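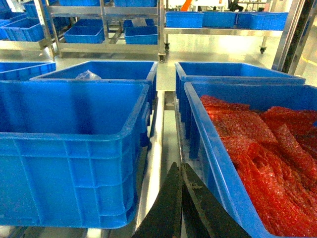
9/4/23. Crate handling set, collection day 5, Filtari cell. Goal for today was to finish the transfer task and get enough clean rim grasps to retrain the grasp head before the next Trurkico review. Setup unchanged from the last entry except for the wrist camera exposure, now fixed. Auto exposure was hunting every time the arm moved from open floor to crate wall, and the color shift showed up in the embeddings as if it were a different site. Fixed exposure costs us some detail in the highlights. The stainless table rails are the worst case, and the gap between two crates, with the rail showing through it, is still the spot where the depth estimate is least useful. Red-orange strips with the speckled coating segment well against the blue. The overlapping ones do not separate into individual pieces, so for this set we label the heap as one region and leave piece-level masks to Gonari.

Count at start of day: over 2,000 episodes accepted. Target for the set is 3,000. The count includes episodes with a recovery in the middle, as long as the recovery is flagged. Please keep flagging them. Two operators were trimming the recoveries out last week and the policy trained on that data had no idea what to do after a slipped grasp. It closed on air and carried on with the lift.

Protocol as run:

Start pose randomized within the usual box. Operator approaches the rim from above, pauses, closes, holds, lifts or releases according to the prompt. Pause before closing is mandatory. It gives a clean cut point between approach and grasp and the automatic segmenter depends on it. Episodes without the pause go in the redo list, not in the trash.

Close-range views remain the weak part. When the fingers are on either side of a rim, blue plastic takes up half the view or more and there is very little texture to work with. The model then leans on whatever is left: floor, rack rail, rollers. I masked out the background on a test batch and grasp confidence dropped sharply, so it is using context it should not need. Small marks on the plastic help the tracker but they are specific to one crate, and I do not want the policy to learn crate identity. Rotate crates between blocks. 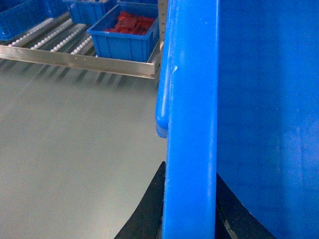

Wrist view, fingers straddling the rim. Rack with roller tracks at left, red items in one of the smaller bins.

Note on finger symmetry. Fehr asked whether both fingers need to be visible at closure for the label to count. For this set, yes. If one finger is hidden behind the wall, mark the grasp as unverified and keep the episode. The force trace can settle it later. Do not guess from the next frames.

Latency check: 140 ms from operator input to arm motion. Acceptable for the slow approach, not good for the release. Operators compensate by opening early, and that bias is now in the data. I shifted the action stream to line up with the motion on a small batch and the early opening mostly went away. Will apply to the full set once someone else has looked at the script.

Empty crates. We have too few episodes where the correct action is to do nothing. With the pick prompt and an empty crate, the current model goes down to the bottom anyway and drags along the floor of the crate. Added a block of negatives: pick prompt, empty crate, operator holds position and ends the episode with the pedal. The overhead lights reflect off the inner walls and the detector reads some of those reflections as objects, so these episodes also serve as hard negatives for it. Crates with only a clear bag inside get their own tag. They are neither empty nor pickable under the present rules and I would like them kept apart until we decide.

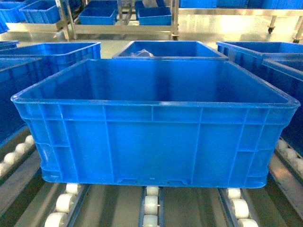 Head view, empty crate on the conveyor. Whitish bag in the crate behind it, tag "bag only".

Open items:

Rollers at the bottom of the head view are blurred. Check focus distance before blaming compression.

Redo list needs an owner. It is getting long.

Timestamp drift between head and wrist streams is within tolerance at the start of a session and outside it by the end. Resync between blocks until the driver is fixed.

Retrain on the accepted set with and without the bag-only episodes. Same seed, same held-out crates. Freeze for the December build happens after that comparison, with the latency shift applied to both runs.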